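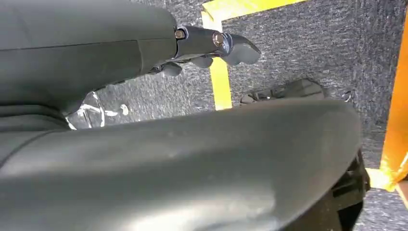 Vol. 6, No. 10, page 20

What we rent when we rent a robot

Since April I have been reading offers for robots with arms and hands, because the company where I work, Fukby, wants to try one for its packing and desk jobs. The offer I read most carefully comes from Hafstein. They do not sell the robot. They rent it together with a service they call Maloten, which means the setup, the teaching of the tasks, the repairs and a person on the phone. I want to explain why I think this is a good offer with one bad part in it.

The good part is the teaching. I began in this business in 2016, and in those years a supplier gave you the arm, a thick manual and a course that took 10 days. After the course two of us could program it and the others were afraid of it. With Maloten, somebody comes to your office, puts yellow tape on the carpet, and works on your tasks at your own desks until the robot can do them. I respect this way. A task is different in every building. The table has another height, the box opens to another side, the cable lies where you do not expect it. A demonstration in the supplier's hall teaches the buyer very little about that.

I also like that the hand has thick fingers with round tips. Many sellers today want to show five thin fingers like ours, and they look wonderful in a film. But for an office that moves boxes and small devices I would choose the simple hand each time, and I would ask for the price of one spare finger before I ask anything else. Hafstein gives this price in the offer. Punton, the other supplier on our list, answered that it depends.

Now the bad part. In the contract, each new task after the first six is paid by the hour, and the hours are counted by Hafstein. What is a new task? If the robot learned to hold a small device above a box, and next month the box is taller, is this the same task or another one? I asked, and the answer was polite and long, and I did not find a yes or a no inside. For me this is the most important question in the whole business. The rent is a known number. The changes are not known, and in a real office there are changes every Monday.
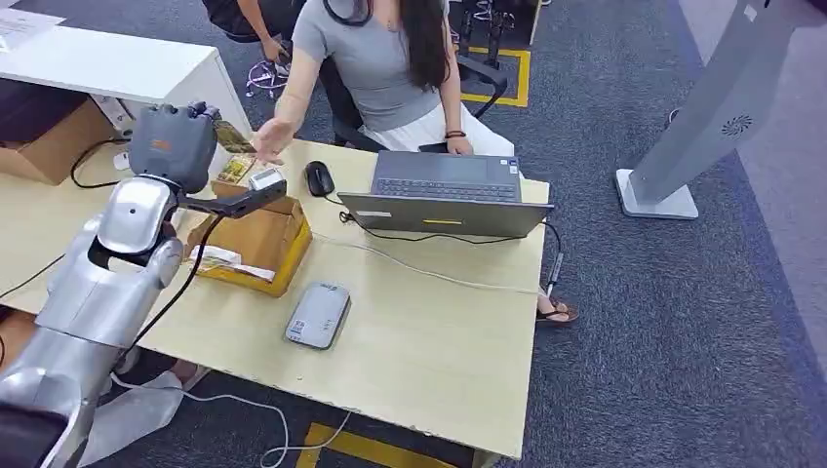 Dorrit wrote to me after she read my first draft that I am too hard on this point, that a supplier cannot promise free hours for every wish of the customer, and that with Punton she paid less in rent and nearly double in visits. I accept the second half. About the first half I still do not agree. I do not ask for free hours. I ask for a list, on one page, with small changes on the left side and new tasks on the right side, signed before the robot comes through the door.

There is also the matter of people. When a robot works at the same desk as a person, with the laptop and the mouse next to it, then the person is giving time as well. She reaches toward it, she waits for it, she moves her things. Maloten has no line for this in its price sheet, and I do not blame them, it is our cost. But a manager who compares offers should write it down with his own pen.

My advice to Fukby was to take the offer for 6 months, with the page I described above as a condition. Hafstein has the text of the condition now and their legal office is reading it.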